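How to test a chore claim before you believe it

Mon 4 March

Every seller now says their arms can tidy a house. Before you pay for a Pravel kit or anything like it, run your own test. You need a bunch of keys, a hook, a timer and a free afternoon.

Step 1. Pick one dull job and write down what counts as done. "Hang the keys up" will do. If they end up on the floor, that is a fail, however nice the arm looked on the way.

Step 2. Do the job yourself 5 times and note the slowest go.

Step 3. Let the machine try, with no one nudging the keys back into place. Passing a thing from one gripper to the other is where I would watch most closely – anything that dangles can swing or twist. 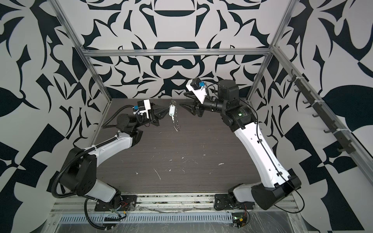
Step 4. Move the start point by a hand's width and go again. Plenty of demos die at this point.

Step 5. Log every try, including the ones you would like to forget. My Tahiri log has 683 tries in it and 369 passes. I would not let that near my washing up.

Step 6. Ask who was driving. If a person had the controls, you have tested the person.

Repeat in July if the seller promises an update – and use the same keys.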